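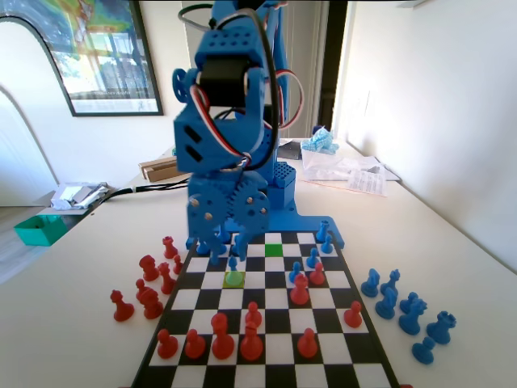

Sollik arm kit at the chessboard, gripper open.

Maximiliano Robles · May

1/ Reviewing the Sollik arm. Blue 3D-printed blocks, servo joints, geared gripper. Build time: 3 hours.

2/ Rated for 2000 moves per gear set. I'm at 23 games – no slop at the fingers yet.

3/ Cable routing is the weak point. The loops stick out at the joints. Clips should be in the box.

15 shares · 3 comments

Recent
Nieto servo tester, first look
Brevcombe gripper pads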